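Aitken Building, ground floor and basement. Walk-through checklist w/ comments
Inspected by: Lorna Chisholm
Along for part of it: Ewan Rankin
Date: 10/04/2020
Key: OK / FIX / WATCH / NA

1. EXITS AND STAIRS

1.1 Front doors open fully, no key needed from inside. OK
1.2 Rear door to loading area. FIX. Sticks at the bottom, needs a shoulder. Same note in January. Planing it is a half hour job, please just get it done.
1.3 Exit signs lit. OK except the one at the basement stairs, very dim. Battery probly.
1.4 Stair treads, nosings. WATCH. Third step down to basement, rubber strip lifting on the left side. Taped for now. Tape is not a repair.
1.5 Handrails tight. OK
1.6 Nothing stored under the stairs. FIX. Two paint cans and a folding chair. Moved the chair, paint needs to go in the metal cabinet.

2. FIRE EXTINGUISHERS AND ALARM

2.1 Tags current. One out of date, unit 41 by the boiler room door. Called Kolleck, they will swap it on the next visit. Do not move another one down there to cover, then we just have a gap somewhere else.
2.2 Gauges in green. OK
2.3 Clear access, three feet in front. FIX at the kitchenette. Recycling bin again.
2.4 Pull stations not blocked. OK
2.5 Panel shows normal, no trouble light. OK
2.6 Last drill written up. Ewan has the sheet, wants to redo the timing part. Slow on the basement side. Send me a copy when done.

3. WORK TABLES AND ROOMS

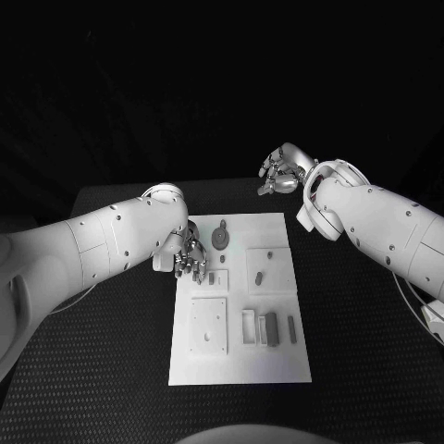

3.1 Tables stable, no wobble, feet level. OK in all rooms. One leg pad missing in the meeting room, put a new one on while I was there. Small parts stay on a board or tray, same as the little white and gray pieces laid out on the white board on the black mat, so nothing rolls off and ends up underfoot. The craft room could take a lesson, found beads and two screws on the floor by the window. Swept.
3.2 Curtains and hanging fabric have flame rating label. WATCH. Labels found on the stage curtains only. Triin Sproģis thinks the paperwork for the others is in the Delbridge folder. If it isn't, we need to have them treated or take them down.
3.3 Chairs. Three with split seats, tagged, put in the back hall.
3.4 Max occupancy sign posted in hall: 112. Sign is OK, but it's behind the coat rack. Move rack.
3.5 Windows latch. OK. Room 4 latch is stiff, needs a drop of oil.

4. ELECTRICAL

4.1 No extension cords used as permanent wiring. FIX. Office has one running behind the file cabinet to the printer. Needs an outlet. Rogelio Navarro quoted 499 for outlet plus cover plate and patching the wall, seems fair to me.
4.2 Power strips not chained. OK this time.
4.3 Cords not across walkways. OK upstairs. Basement, one across the door to the storage room, rerouted along the wall while I was there.
4.4 Panel door closes, breakers labeled. WATCH. Labels for 9 thru 14 are in pencil and mostly rubbed off. Someone who knows what they go to please write them in pen.
4.5 GFCI outlets tested, kitchenette and both restrooms. Mens room did not trip. FIX, do this one first. Turned off at the breaker and put a note on it.
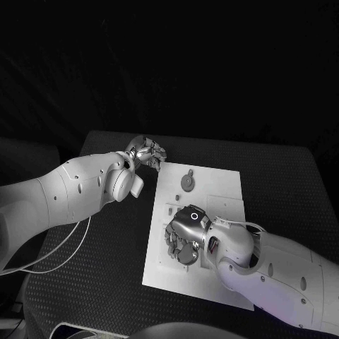
4.6 Space heaters. Not allowed, period. Found one under the front desk, unplugged. It was in the last report too. Took it to the office, whoever owns it can come and get it and take it home.
4.7 Emergency lights, held test button 30 seconds each. All stayed on. The one over the side door got weak near the end, order a battery now and save the trip later.

5. KITCHENETTE AND RESTROOMS

5.1 Fridge temp. OK
5.2 Hot water at sink, not scalding. OK
5.3 Under sink, no leaks. WATCH. Damp ring on the shelf, could be old. Put down a paper towel, check it next week.
5.4 Cleaning products in original bottles. FIX. Spray bottle with blue liquid, no label. Dumped it. Label the bottles!
5.5 Floor drains. OK
5.6 First aid kit. Short on large bandages and gloves, cold pack missing. Eye wash is in date.

6. OUTSIDE

6.1 Ramp surface. WATCH. Crack on the turn is a bit wider than before. Calum Kinnear got a price of around 3000 from Mukero to redo the whole ramp. I would ask what just the turn costs before we say yes to that.
6.2 Lights over parking. Two out, far end.
6.3 Gutters. Full on the north side. Water is coming down by the rear door, likely why 1.2 keeps swelling. Fix these two together.
6.4 House number readable from street. OK, needs a wipe.

Not checked: roof hatch (no ladder on site), elevator phone (ran out of time). Will do both on the re-check.

Order of work: 4.5, 1.2 with 6.3, 2.1, 1.3, then the rest. Initial next to the item when its done and leave the sheet on the clipboard, not in somebody's drawer.

LC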